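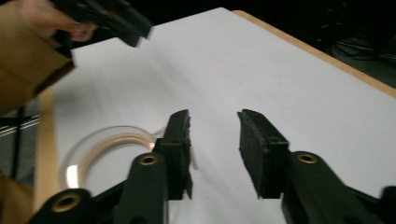
Adesuwa Ogunleye

Hi all, two things, and they're sort of the same thing, so I'm putting them in one post (sorry mods!).

First one. We've got a white table with a light wood edge, and I love it to bits, but it shows everything. Most of what lands on it wipes off with a damp cloth and a bit of dish soap. What doesn't wipe off are these faint marks, and I can only find them when the light is coming in low. I think they're from glass things sitting there with water on the bottom, the pitcher mostly, plus whatever else my family puts down and walks away from. They're greyish and very pale and my husband says he can't see them, but he also can't see the laundry, so.

I've tried the spray we use on the bathroom mirror, white vinegar in warm water, and a magic eraser in one corner. The eraser did take the mark off but I'm convinced the spot looks shinier than the rest now, and I stopped right there before I made a shiny table with one dull patch on it. The top is smooth but not glossy, more of a matte. I don't know what it's made of. It came with the house when we moved to Ancombe and there's no label underneath that I could find (I did lie on the floor with a flashlight).

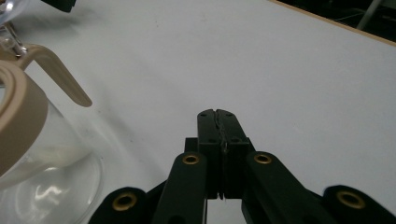 Second one is the pitcher itself. It's glass, with a beige plastic lid and a handle in the same beige, and we use it for barley tea pretty much all summer and cold water the rest of the year. The glass part I can clean. It's the lid that's driving me up the wall! There's a thick rolled rim going around it and the inside is a lighter cream colour, and I honest to goodness cannot remember any more whether it was always lighter or whether the outside has gone darker. Either way it smells. You take a sip of plain water and there's a ghost of tea in it. There's also a little metal bit up where the lid and the handle come together, and I'm nervous about soaking it for ages in case it rusts, or in case whatever holds it on gives up.

I've had the lid through the dishwasher on the top rack a few times. It comes out smelling of dishwasher, and then two days later it smells of tea again.

So, can I get a matte white table clean without polishing it, and can I save the lid or should I just go and buy another pitcher? The nearest thing at Branura was $37 and I don't even like the shape of it.

Thanks in advance!
Posted August 13, 2021

Ju-won Son

Just buy a new one. Plastic lids hold smells, that's how they are. For the table get a tablecloth.

A-yeong Nam

Oh don't buy a new one yet, I've been through this exact thing with a tea jug, and mine is older than yours by the sound of it.

Lid first. The rolled rim is probably your culprit. If it's hollow, or if there's a groove on the underside where it tucks in, tea gets up in there and never really leaves, and the dishwasher just bakes it on. Ours runs the hot cycle at 70 and I'm sure that made it worse. So what I do now is:

Rinse it in warm water, not boiling.

Mix baking soda with just enough water to make a paste, and push it into every groove you can find with an old soft toothbrush. Under the rim as well. If there's a silicone ring in yours, hook it out with the blunt end of a teaspoon and do it separately (don't use a knife, I nicked mine and it dribbled ever after).

Leave the paste on for 30 minutes and rinse.

Then the part that made the difference for me, which is that I put the lid outside on the railing in the sun for a whole day. Upside down, nothing on it. My mother-in-law does this with her kimchi containers and I used to think she was having me on. It won't do much for a tan colour that was always tan, but the smell went right down. I did it two days in a row and then I drank water out of it and it was water.

About the metal bit, I wouldn't leave it sitting in vinegar or bleach. A quick wash is fine, then dry it with a tea towel and poke a corner of the towel in around the join. I'm guessing it's stainless but who knows with these things. And store the pitcher with the lid off! We put ours away closed for years, and of course it stank.

For the table I've only got half an answer. Mine is a white laminate, and yours may be something else, so test it somewhere you don't look. What worked on my water marks was plain warm water with a drop of dish soap, left on the mark under a folded cloth for a few minutes so it softens, and then wiped and dried straight away with a dry cloth. Drying is what I'd been skipping. Our water is hard as nails and if you let it dry by itself you're only putting a new mark where the old one was. Put the eraser away, you were right about that, it's a very fine sandpaper really.

Adesuwa Ogunleye

A-yeong you are a gem, thank you. I checked and there IS a groove under the rim. I won't tell you what came out of it on the toothbrush. The lid is out on the back step now with a rock beside it so the wind doesn't take it.

Ju-won, I have two kids and one of them eats soup like he's bailing out a boat. We tried a tablecloth in April and I washed it more than I washed the table.

Chang-ho Baek

Adding to this for the table only. I fit kitchens and see a lot of matte white tops, and the shiny spot you've got from the eraser is probably there to stay, sorry. Matte is a texture, and once you rub it flat it reflects more. The good news is it blends in over time with normal wiping, as the rest of the top gets a bit of wear too. Don't try to fix it by doing the whole table. I've seen someone do that and it came up patchy from end to end.

If the soap and water doesn't shift the marks, try diluted vinegar again but leave it a minute before wiping. A quick spray and wipe doesn't give it time to work on scale. Rinse it off with plain water after and dry. Keep it off the wood edge though! If that edge is real wood with an oil finish, the vinegar will dull it, and so will a wet cloth left lying over it. I use a strip of masking tape along the join when I'm doing anything fussy.

Stay away from the cream cleaners, Mustano included. I like it on a sink but it's gritty, and you'd be back to the same problem as the eraser.

And put a coaster or a folded cloth under the pitcher. A small side plate does the job too if the kids keep stealing the coasters.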